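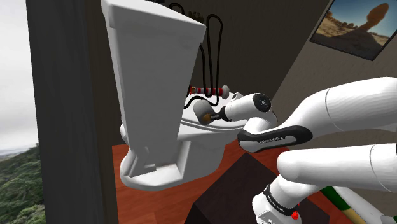
Does the planner replan the arm path when the tool pose changes in the middle of a stroke, or only between strokes?

Only between strokes, in the current Prenis release. Mid-stroke changes go to the controller, which offsets the path it already has and stops if the offset goes over the limit.

I've had that one off list twice, so I'm putting it here for everybody.

On Thu 8 July, a list member wrote:
> We run the toilet cleaning task in Solberg with the
> Franka model. The approach plans fine. Near the
> back rim the planner reports a collision with the
> black cable. Raising the sample limit to 1690 did
> not help. Is the cable in the planning scene at all?

It is, but as a static mesh loaded at reset. If the cable moves in the simulator, the planner still checks against the old shape. I would do it this way:

1. Turn on scene sync in the Stevik bridge and set it to 20 Hz. The default is 2, too slow for anything that swings.

2. Check the wrist view against the planner's collision view. Mine has two cable loops near the gripper fingers, and the red and white striped shaft passes behind them. Any loop missing from the collision view has not been synced. 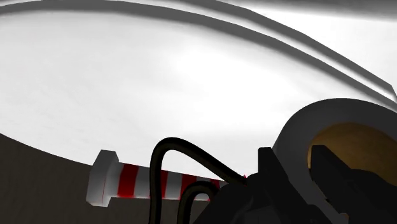 3. Put the sample limit back to 1000. A higher number only makes the failure slower.

4. If it still reports a collision, send me the Utalari log with the contact pairs turned on. Please attach it as a plain text file, the list strips archives.

The sync patch has been in the main branch since May.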